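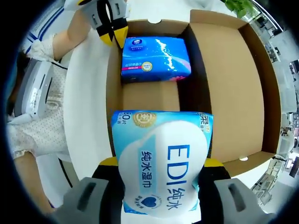 「EDI純水」と記されたウェットティッシュ(30片入り)と、ふたを開いた段ボール箱

ウェットティッシュの箱詰め

ウェットティッシュの箱詰め(ウェットティッシュのはこづめ)とは、軟包装のウェットティッシュを段ボール箱に収め、保管や発送に備える作業をいう。菓子や缶詰の箱詰めに比べると地味に見られがちだが、中身が水分を含み、しかも袋が自在に形を変えるため、驚くほど奥の深い分野である。

概要

ウェットティッシュは、不織布に水や薬液を含ませ、フィルムの袋に密封した製品である。中国語では「湿巾」と書き、このうち精製した水を主成分とするものが「純水湿巾」の名で売られている。EDIは電気再生式の脱イオン法(electrodeionization)の略で、イオン交換樹脂と電気の力を組み合わせて水中のイオンを取り除く技術を指す。もともと工業用の純水製造で育った言葉が、日用品の袋の正面に大きく印刷されるようになったのだから面白い。枚数は「片」で数え、日本の「30枚入り」は「30片」となる。

包装の特徴

袋はピロー包装が主流で、取り出し口には粘着ラベルまたは樹脂製のふたが付く。側面を押せばふくらみ、放せばまた落ち着く。この柔らかさこそが箱詰めの難しさであり、同時に楽しさでもある。硬い小箱なら寸法の足し算で並びが決まるが、袋ものは隣の袋に押されて姿を変えるので、計算上は入らないはずの一袋がすっと収まることもある。図柄は水色や青の地に、雲、しぶき、水滴などをあしらったものが多く、棚に並べたときの涼しげな眺めには独特の魅力がある。

箱の構造

使われるのは、フラップ(ふた部分)が四枚ある「みかん箱」型や、一枚の板を折り込んで組み立てる差し込み型の段ボール箱である。差し込み型では、板の縁に半円形の切り欠きを設けたものがあり、指を掛けて開ける手がかりになる。小さな半円ひとつで開けやすさがまるで違う。段ボールは二枚のライナの間に波形の中しんを挟んだもので、厚さ約5ミリのAフルート、約3ミリのBフルート、さらに薄いEフルートなどがある。水分を含む製品は見た目より重く、数が増えると底に荷重が集まるため、底の貼り合わせには注意が払われる。

詰め方

基本となるのは平置きと縦置きの二つである。平置きは袋を寝かせて重ねる方法で、安定がよい反面、下の袋に重みがかかる。縦置きは袋を本のように立てて並べる方法で、表の文字が読みやすく、一袋ずつ抜き取れる。保管箱を兼ねる場合は縦置きが好まれる。

大きさの異なる袋を混ぜるときは、平たいものを箱の奥に寝かせ、かさのあるものを手前に立てる。通販の梱包資材を扱うTrornlowの手引きでは、12袋を一箱の標準とし、袋の向きをそろえること、取り出し口のラベルを壁面に押し付けないことを勧めている。ラベルの端がめくれると、乾燥の原因になるためである。同社の手引きにはほかに、105ミリ幅の袋を二列に並べる際の仕切りの切り方も載っており、愛好者の間では名作として知られる。

箱の折り畳み

空になった箱は、底を開いて平らに戻すのが一般的である。差し込み型は折り目が多く、途中で屋根のような山形になる。両端を二人で持つと折り目がそろいやすく、大判の箱ではとりわけ具合がよい。一度ついた折り筋は強度が落ちるので、再利用の際は同じ線で折り返し、新しい筋を増やさないようにする。
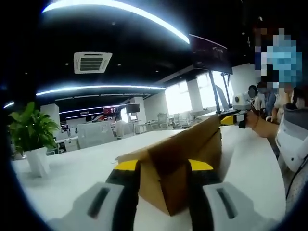
Tutariは、折り畳みも箱詰めの一部に数えるべきだと述べ、最初の一箱をどう畳むかで二度目の詰めやすさが決まる、としている。これに対しLeckieは、再利用を前提としない一回限りの箱まで同列に扱うのは行き過ぎだと応じた。両者の見解は分かれたままだが、折り筋を大切にするという点では一致している。

保管

直射日光と高温を避ける。冬季に氷点下となる倉庫では凍結にも気を配る必要があり、寒冷地では11月に入る前に箱を床から離し、すのこに載せる習慣がある。長期保管では箱の外側に使用期限を書き、古いものを手前に置く。段ボールは湿気を吸うと強度が大きく下がるため、袋に小さな漏れがあるだけで箱の底が抜けることがある。詰める前に袋を軽く押し、シール部分を確かめておくとよい。

備蓄での利用

断水時の手拭きや清拭に役立つことから、ウェットティッシュは防災備蓄の定番でもある。Platanoの共同倉庫では2,000袋を超える在庫を縦置きの箱で管理しており、箱の短辺にも品名を書くことで、積んだまま中身を見分けられるようにしている。使いながら買い足す方式とも相性がよく、手前の箱から開け、空いた箱を畳んで次の詰め替えに回す。

関連項目

段ボール箱
不織布
ピロー包装
純水
備蓄

最終更新:2020年7月13日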